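Laundry Technician, Denim and Heavy Cottons (part time, ongoing)
Skustberg Garment Care, Processing Centre
Reports to: Rungnapa Khunthong, Production Supervisor
Hours: 25 per week, early shift, 6:00 am start
Applications close end of April

About the position

Skustberg operates a commercial laundry and garment finishing plant serving uniform hire firms, hotels and two regional clothing labels. The technician will work in the sorting and wash areas, handling incoming garments by fibre type, colour and soil level, and preparing loads for the Stumano washer-extractors. Training on the machines is provided during the first 11 shifts.

The position is classified as Level 2 under the site agreement. Penalty rates apply to public holidays. Protective footwear and gloves are supplied; shirts and trousers are laundered on site at no cost to the employee.

Duties

Receive bagged garments at the dock and record the customer code and gross weight.
Sort by fibre, colour and wash program.
Check pockets, remove foreign items and log them in the found property book.
Inspect seams, fasteners and labels. Tag damage before washing.
Load machines to no more than the rated dry weight.
Select programs from the wash chart. Temperature for indigo-dyed goods must not exceed 40 degrees unless the customer's instructions say otherwise.
Clean lint screens and drains at the end of each shift.
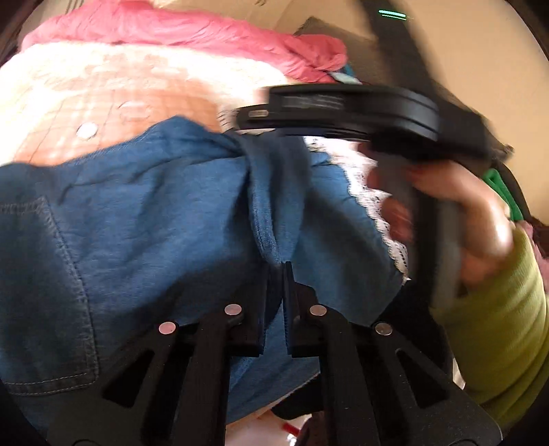
Sorting is assessed separately from machine work, and applicants should expect most of the first month to be spent at the sorting benches. Errors at this stage account for the majority of rewash claims, chiefly colour transfer and overloading. Items such as a blue denim garment lying in a mixed pile are to be drawn out by a fold of the cloth, checked for colour fastness and assigned to the indigo stream. Garments must not be pulled by belt loops, pocket edges or trims. Where a care label is missing, the item is set aside for Montri Yimyam in quality control.

Selection criteria

Essential:
Ability to stand for extended periods and to lift bags of up to 25 kg with correct technique.
Ability to read care labels and written work instructions in English.
Accurate record keeping, on paper and on a tablet.
Current right to work.

Desirable:
Previous work in a commercial laundry, dry cleaner or textile plant.
Familiarity with Gevov dosing units or similar automatic chemical dosing equipment.
Forklift licence.

Applicants without laundry experience will be considered if they can show reliable attendance in a comparable manual role.

How to apply

Send a résumé and a cover letter of one page addressing the essential criteria to Boonsong Khamphan, Personnel Office. Quote "Denim and Heavy Cottons" in the subject line. Applications may also be left at the front counter before 4:00 pm.

Shortlisted applicants will attend a paid practical trial of some 2 hours, followed by a short interview. Two referees will be contacted before an offer is made. A pre-employment medical is required and is paid for by the company.

Enquiries about shift times or the site agreement should be directed to the Personnel Office.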